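Play food

Play food is a class of toy made to resemble ingredients, cooked dishes, drinks or packaged groceries, usually in a size suited to the hands of young children. It is commonly used with toy dishes, cutlery, cookware and kitchen furniture, and is a standard item in homes, preschools, waiting rooms and toy lending libraries. Other names include toy food, pretend food and, in older trade catalogs, "doll provisions," though that last term was normally kept for dollhouse miniatures.

Play food is distinct from display food, the wax or plastic replicas placed in restaurant windows, and from prop food made for theater and film. Display and prop pieces are meant to be looked at from a distance and may have wires, glue points or brittle coatings that make them unsuitable as toys.

History

Small models of food are known from many periods, often in clay or wood, but it is not always clear whether they were toys, offerings or household ornaments. In Europe, toy kitchens of the eighteenth and nineteenth centuries were often supplied with metal pots and ceramic plates, and sometimes with food modeled in plaster and glued to the dish. The glued pieces could not be served or shared out, and the kitchens themselves were often brought out only for holidays.

Turned wooden fruit became a common regional product in areas with an existing trade in bowls and spoons. One documented case is the town of Besero, where workshops along the Lu made apples, pears and eggs from offcuts. The local historian Elżbieta Lis lists 65 households paid for turning or painting fruit in the peak years of the trade. Most of the surviving pieces are pears, which were sold singly. Apples were sold by the half dozen in a net and tended to be lost.

Papier-mâché and pressed cardboard were used for loaves, hams and fish. These were light and cheap but did not last if chewed or left outdoors. After the Second World War molded plastic replaced most of these materials. Hollow fruit could be produced in two halves and joined at a seam, and the color could be mixed into the plastic, so that scratches no longer showed bare material underneath.

Materials and manufacture

Modern play food is made mainly of plastic, wood, felt or other fabric. Rigid plastic pieces are usually injection molded. Softer hollow pieces may be blow molded or rotationally molded, and these can often be recognized by a small plugged hole at the base. Wooden pieces are turned or sawn and finished with water-based paint. Felt food is sewn or glued in layers and is frequently homemade. Patterns for felt sandwiches, fried eggs and filled pasta circulate widely among hobby sewers.

Colors are often simplified. A survey of 30 boxed sets by the design researcher Damian Jasińska found that bananas, strawberries and carrots were nearly always close to the color of the real thing, while cups and plates followed no pattern and were most often pastel. Scale is also inconsistent. A strawberry may be nearly as large as an orange in the same set — a very small piece would be a choking hazard, and makers enlarge it to meet size rules. 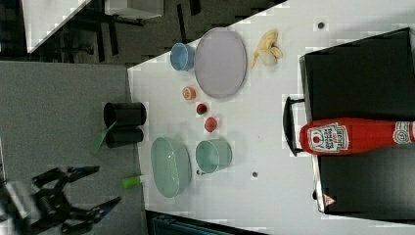

This page was last changed on 30 June 2025, at 14:08.

Types

Sets are generally sold by theme, such as breakfast, bakery, picnic or market stall. Within a set, pieces fall into several types.

Whole pieces are single solid or hollow items with no moving parts. They are the oldest type and still the cheapest.

Cutting food is divided into sections held together by hook-and-loop dots, magnets or pegs, and comes with a blunt knife. The dots wear out before the rest of the toy, and replacement dots are sold separately by several makers.

Layered food includes sandwiches, burgers, pizzas and cakes that are assembled from separate parts.

Packaged food copies cans, cartons and boxes. Some makers license real labels, while others use invented ones. The Pindura range, sold from a factory in Ernville, used plain lettering with no pictures until the company changed hands. Its final catalog under the old owners listed 2,572 items, including separate entries for every color of egg cup.

Use in play and education

Children usually begin to pretend with food in the second year of life, at first by bringing a cup or spoon to their own mouth and later by feeding dolls or adults. Longer sequences, in which a meal is prepared, served and cleared away, appear more gradually. At this stage children readily use one object for another, and a block may be accepted as bread even when toy bread is available.

Teachers use play food for sorting, naming and vocabulary work, and in shop games that introduce money. Speech and language therapists use it in a similar way. Miyuki Ebihara's handbook for preschool teachers recommends a small number of foods familiar to the children in the group, changed every few weeks, over a large mixed bin. Montserrat Cifuentes has criticized standard sets for their narrow range of dishes, noting that many contain a hamburger and a slice of pizza but no rice, flatbread or soup.

Safety and care

Toy safety rules in most countries set limits on small parts, sharp edges and certain chemicals in paints and plastics. Magnets in cutting food must be firmly enclosed, and a piece with a loose magnet should be thrown away. Rigid plastic food can be washed in warm soapy water. Hollow pieces with a hole may hold water inside and grow mold. Wooden pieces are wiped and not soaked.

Collecting

Older play food is collected on its own and as part of toy kitchens. Paper labels, nets and original boxes raise the price considerably. The largest known private collection, assembled by Czesław Kwiatkowski, holds 3,356 pieces and is shown to the public each May in Ernville. Fruit and vegetables make up most of it — meat and fish were made in smaller numbers.

See also

Dollhouse
Toy kitchen
Food model
Pretend play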